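Bin liners and hooks — FAQ

Which bag suits a round bin?
Measure round the rim. The Onon liner stretches to 600 mm. Open the bag fully and drape the near side over the front first. 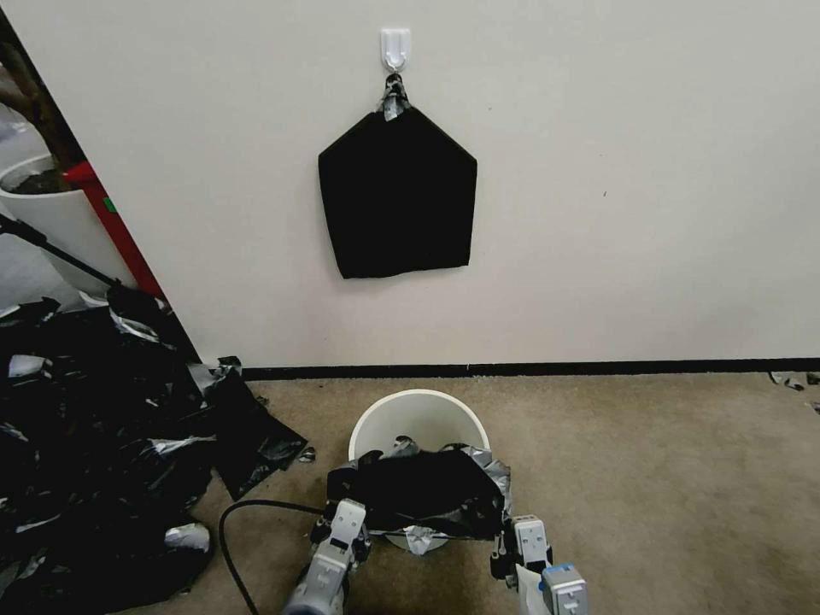 Leave enough overhang to fold down, then work round to the back.

Can a fabric bag hang from an adhesive wall hook?
Yes, if it is light. Gather the top to a single point — tape will hold it — and loop it over the hook. Wait 15 hours after fixing the hook. 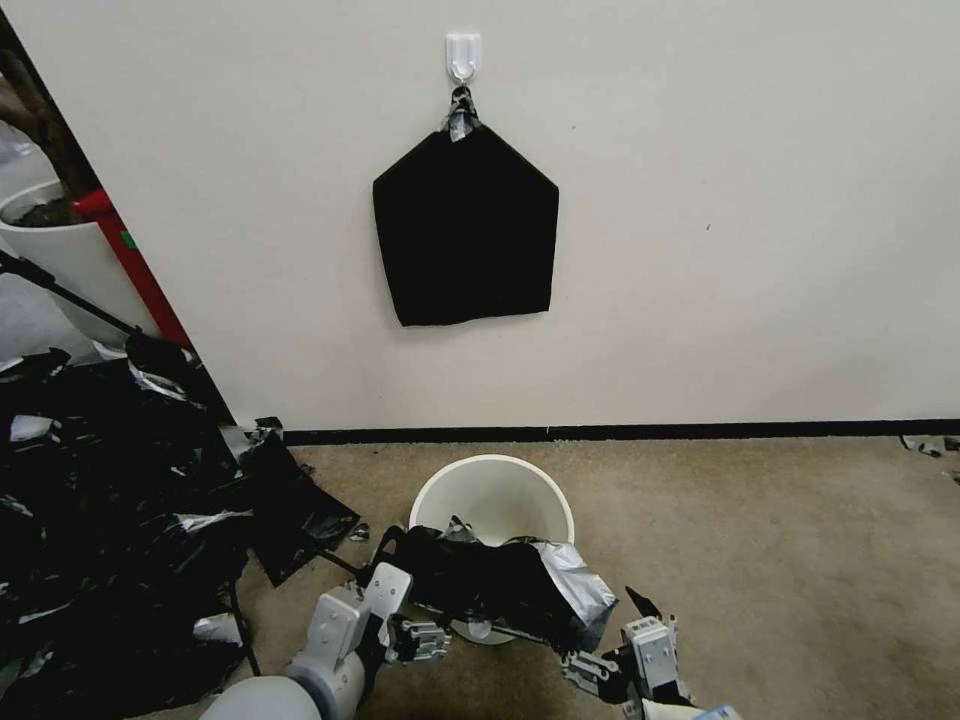
Do you take back unused liners?
Yes, at Brunavcombe, in sealed packs only.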